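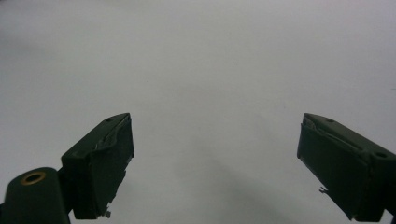

Figure 1. The plain surface, pale gray-white, with soft shading.

Finding Small Objects on Plain and Patterned Surfaces
Student project report, Moya study group
30 April 2026

1. Introduction

In many homes and workshops people put small things down and then cannot find them again. We lose a screw, a button or an earring on a table, although it is lying in front of us. In our project we wanted to know how much the surface is responsible for this. The topic came from our work in the student repair room at Florkemside, where we spend much time looking for parts that we put down a moment before.

Our question was the following: does a plain light surface help a person to find a small object faster than a patterned or a dark surface? We also wanted to write a recommendation for the new worktops, which will be ordered in September.

2. The surfaces

We compared 4 surfaces. The first is plain and pale gray-white, without any print (Figure 1). We call it "plain light" in this report. The second is dark blue and also plain. The third has a speckled pattern like small stones, and the fourth has a printed wood grain. The last two were samples that we received from the shop Storetti. The samples did not have the same size, so we marked the same search area on each of them with thin tape.

Before we started, we believed that the plain light surface would be an easy case and that there would be little to say about it. In fact we discussed this one the longest. A plain surface shows every change of the light. In Figure 1 there is a barely darker haze in the upper left corner, and broad gray shading in the lower center. A person does not notice this much when there is a pattern, but on a plain surface the eye goes to it.

3. Method

13 students took part. Each person stood in front of the search area with closed eyes while one of us put down a single object. Then the person opened the eyes and touched the object as soon as it was found. We measured the time with a phone. The objects were a steel washer, a white shirt button, a brown bead and a short piece of clear fishing line.

We collected 872 valid searches. Trials were removed if the person opened the eyes too early or if the object rolled out of the search area. The number of trials is not the same for every student, as some of them had to leave for a lecture.

The lamp hung 1463 mm above the floor and was not moved during the tests. We closed the blinds, but they are old and some daylight still came in at the sides. We did not measure the brightness on the surface. This is a weakness and we discuss it in section 5.

4. Results

The washer and the brown bead were found fastest on the plain light surface. All students except one had their best time there. On the speckled surface the bead was very difficult, and several students gave up and asked where it was. The wood grain was between these two.

With the white button the order changed. It was found fastest on dark blue, and the plain light surface came second. Many students told us that they saw the shadow of the button first and the button itself afterward. When the object was lying in the more shaded part of the search area, the shadow was weak and the search took longer.

The fishing line was hard to find everywhere. On the plain light surface the students bent down and looked from the side. We had not planned for this and had no rule about it, so we allowed it for all surfaces.

5. Discussion

Our results support the plain light surface for most repair work, where the parts are often metal or dark plastic. For white and clear parts it is less good. A small dark tray on the table would be a cheap help, and we already tried one from the Jumirer series in the repair room. It was comfortable to use, but we have no measured times for it.

The light has an influence that we underestimated. The same surface can look cool in one part and gray in another, and this changes how well a shadow can be seen. If we did the project again, we would measure the light at several points and record where each object was lying. We wrote down the position only in the second half of the tests, and therefore we cannot calculate this effect properly.

Another open point is dirt. A light surface shows marks and has to be wiped more often. We cleaned all the surfaces before each student, so our times are valid for clean surfaces only.

6. Recommendation

We recommend a plain light worktop without print for the two long tables, and one dark tray for each working place. The speckled sample should not be ordered for the repair room. The wood grain is acceptable for the tea corner, where no small parts are used.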